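Training & Performance

The sweat patch wants to know how salty you are

September 2025 | By Sumeya Habte

Three members have now asked me whether they should buy the Horetti sweat patch before the November half marathon, and one of them had already bought it. It sticks to your forearm, you run in it, and an app tells you how much sodium you lost and which of the company's drink powders you ought to be mixing. The starter pack holds two patches. After that you're buying refills. 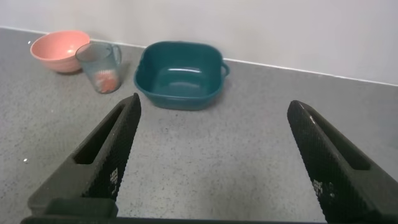

4 min read

I have a long memory for this kind of thing. In my years running the testing room at the Bavden clinic we had a cabinet full of gadgets that were going to change how people trained, and most of them left in the same box they came in. So I read the Horetti material with my eyebrows already up, and then I read the study they link to, all of it, including the tables at the back.

The headline number is 244 runners. That sounds healthy for this field, where you often see papers built on a dozen college students. But the 244 are app users who filled in a survey. The group who wore the patch and also had their sweat collected and measured in a lab is much smaller, and they did it on stationary bikes in a warm room. I have no complaint about bikes in a warm room. I'd just like to know why the ad shows a woman on a mountain.

Then there's the forearm. Sweat on your forearm is different from sweat on your back or your forehead, and the app uses a formula to get from one small patch of skin to your whole body. Formulas like that can be decent for a group and still be well off for you. The paper reports the group average. I went looking for how far off it was person by person and found one scatter plot, printed very small, with no numbers on it.

Duván Ríos, who coaches our early group, wore two patches on the same easy run, one on each arm. The app gave him readings 100 milligrams per liter apart and recommended two different powders. One runner on one morning proves nothing, as he was the first to point out. Still, if I sold a device that picked your drink for you, I'd want it to agree with itself from left to right.

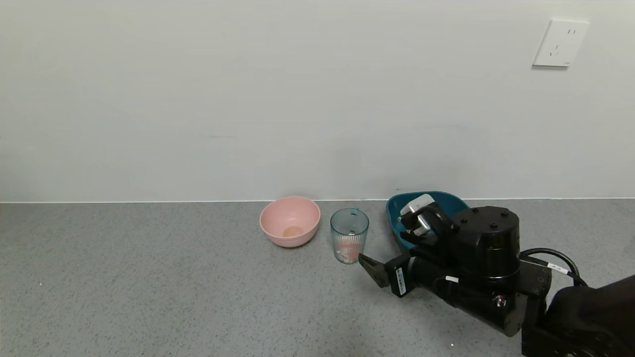 What most recreational runners need to know is how much fluid they lose, and a bathroom scale answers that well enough. Weigh yourself before the run with as little on as you can, run for an hour, towel off, weigh yourself again. Each kilogram lost counts as 1000 milliliters of sweat, and you add back whatever you drank along the way. Measure the drinks, please. A clear plastic cup like the one beside the pink bowl has ribs down its sides that look a bit like they ought to mean something, and they won't tell you how much you swallowed. Use a kitchen measuring jug or a bottle with the volume marked. Do it on a cool day and on a hot one, write both down, and you have a better picture than I had of most of the athletes who came through the clinic.

Sodium is harder to do at home, I'll grant them that. If you finish long runs with white crust on your hat and you feel awful afterward, it may be worth talking to somebody. Segundo Castaño still does proper sweat collection at the Chuang lab and will tell you frankly if he thinks you're wasting your money. People with high blood pressure, kidney trouble or heart problems should go to their doctor before adding salt to anything, whatever an app says. The Horetti leaflet does mention this, on the last fold.

I wrote to the company asking for the person-by-person error and how many of the lab group were over fifty, given that plenty of us are. The reply thanked me for my interest and offered me a discount code for 100 patches. I don't know what I would do with 100 patches. I've asked again.

If any of you have used it for a full season, send me your readings, good or bad, with the weather if you noted it. Wilmer Apaza has offered to put them in a spreadsheet. He likes his patch and thinks I'm being unfair, and he'll have the space to say so next issue.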